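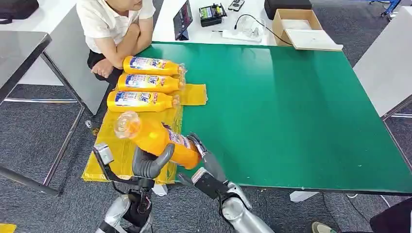
Someone at the Odisby run-through asked why we bother with bottles at all, bags are cheaper. Fair question -- answer it early, don't leave it to the end.

Slide 2. Packing bench basics. Orange bottles, labels on, caps all facing the one way before anything gets wrapped. Stack them lying down, three high, then stop. Taller and they roll.

Yellow plastic goes down FIRST. Let it hang over the front of the bench, you need the slack for the fold. Crinkles are fine.

Garkico order -- 1321 bottles, December. Tell the label story here (wrong way up, whole first carton). Keep it short!! Went way over time at Presance.

Slide 3. Checking. Pick up, tilt, look at the cap, look at the label, put down. Both hands. People rush this bit and teh caps come back loose.

Some 900 done before lunch on the Orozco job, small crew. Ask room what slows them down. Wait for answers.

Slide 4, offcuts. Skip if short on time. Small bits of plastic go in the tub, not on the floor, somebody will slip.

Handout is by the door. Questions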